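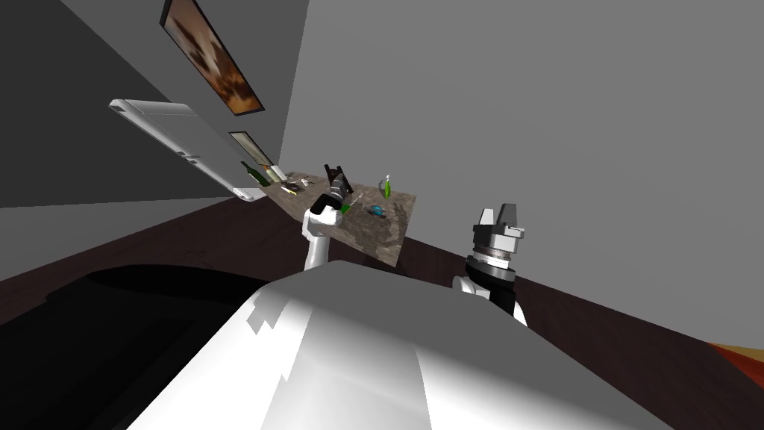 ### 4.2 Collecting demonstrations by remote control

Getting people to drive two arms at once took up far more of my year than training anything on the results did, so I'm going to spend a bit of space on it. We had 14 operators, most of them new to this kind of thing, and each of them ran the Podholm kitchen tasks with a pair of hand controllers, one per arm. The very first thing everybody struggled with was depth. Take the small blue object in Figure 1, the one in the middle of the table: in a flat view the left gripper looks as if it's almost on top of it, and there's no easy way to tell from that view alone how far away the fingers really are. New operators reached, closed on air, reached again a little farther, closed on air again (I did this too, for an embarrassingly long afternoon), and every one of those tries went into the log.

We started with position control, where the gripper copies the motion of your hand one to one after you squeeze the clutch. It feels great for a minute. Then you run out of arm, let go of the clutch, bring your hand back to your lap, squeeze again and carry on, and the recording now has a pause in the middle of a reach. A policy trained on those early recordings learned the pauses beautifully! It would travel halfway to an object, stop dead for a second or so, and then move on. Elis Vaughan spotted the cause before I did, by plotting clutch events on top of the gripper speed, and after that we trimmed any stretch where the clutch was open and both arms were still.

The second mode was rate control. You push the controller away from a rest pose and the gripper keeps drifting that way until you bring your hand back. It's slower, and people complained about it, but a long reach comes out as a single smooth motion with no breaks. We ended up letting operators switch between the two modes in the middle of a demonstration with a thumb button: rate control for getting across the table, position control for the last few inches. That one button did more for the quality of our data than either of the two input filters we'd spent the spring tuning (one of which is still in the code, switched off).

Each session opened with a practice block that we threw away. Early on I'd been keeping it, on the theory that more data is more data, and Nafula Nzioka talked me out of it in April by showing me a learner's recordings side by side with the same learner's recordings an hour later. The later paths were shorter and there were far fewer second tries at a grasp. You could also see the idle arm settle down. Beginners let the hand they aren't using sag, and the arm on that side sags right along with it, sometimes into the tabletop. We now lock whichever arm has been still for a while, and the lock lets go as soon as the operator squeezes the grip on that side.

### 4.3 What we asked operators to do

There were three tasks. In the first, pick and hold, the operator lifts a named object and keeps it clear of the table. In the second, hand across, one arm picks and the other one takes over. In the third, stand up, a bottle that starts on its side has to finish upright, anywhere on the tabletop. I had expected hand across to be the hard one because it needs both arms, but standing a bottle up was harder by a wide margin. The grasp has to be picked with the final pose in mind, and if you take the bottle too near the base you discover it only when your wrist won't turn any farther and the whole thing has to go back down.

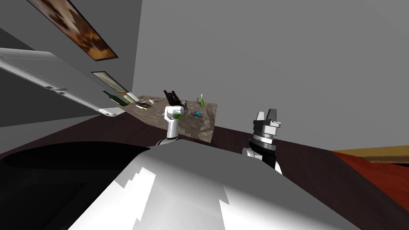
The written instructions were kept very short on purpose. Our first version, a two-page sheet in the project handbook (we call it the Codex, which started as a joke and stuck), told people which arm to use, where to grip, and in what order to move. Everyone followed it and all of the demonstrations looked alike, and the policy trained on them fell apart as soon as an object was shifted out of its usual spot. So we cut the sheet down to the goal of each task and one safety rule, which is to never push down on the tabletop with closed fingers. Peninah Temba rewrote it and got it to fit on an index card.

With the freer wording, operators came up with strategies that I wouldn't have written down. Some nudged a bottle around with the side of a gripper until the neck pointed toward them and only then picked it up. Others parked one gripper next to the bottle as a kind of fence so it couldn't roll, then worked with the other. We kept all of these. The side effect is that the data has several quite different answers to the same starting layout, and a learner that averages across them will do something halfway between, usually knocking the bottle over. Section 5 covers how the Okoth policy deals with that, so I'll leave it alone for now.

### 4.4 Keeping and discarding

After the practice blocks were gone we had 3,757 demonstrations. An operator could mark a run as bad by pressing both thumb buttons together right after it ended, and we took their word for it. We then had a second person replay every unmarked run at double speed. Dale Fehr did most of the replaying and wrote the rule that we still use: a run stays in if the task gets done and the operator never leaves an object somewhere neither arm can reach. Fumbles are fine. A dropped object that gets picked up again is fine too, and I'd say it's more than fine, because those recoveries are the only place the policy ever sees what to do after a drop.

I went back and forth on the fumbles. My first instinct was to edit them out and keep only the clean part of each run, and for a few weeks we did. The policy trained on the clean cuts looked lovely on replay and was hopeless after its first mistake: it would miss a grasp, lift an empty gripper, and carry nothing carefully across the table. Putting the fumbles back fixed most of that. What we do still cut is the first moment of every run, before the operator has squeezed anything, since it teaches the arms to wait.

Two things I'd change if we ran the collection over again. I'd give the operators some kind of contact cue, even a plain buzz in the controller, because at present they judge every touch by eye and tend to squeeze for longer than they need to. And I'd record which control mode was active at every time step from day one. We added that field partway through, so for the older runs we had to guess the mode from the shape of the motion, and Wycliffe Shirima's script for doing so is good but it does mix up a slow, steady hand with rate control. The runs labeled by the script are flagged in the Bronside release so that anyone who cares about the difference can leave them out.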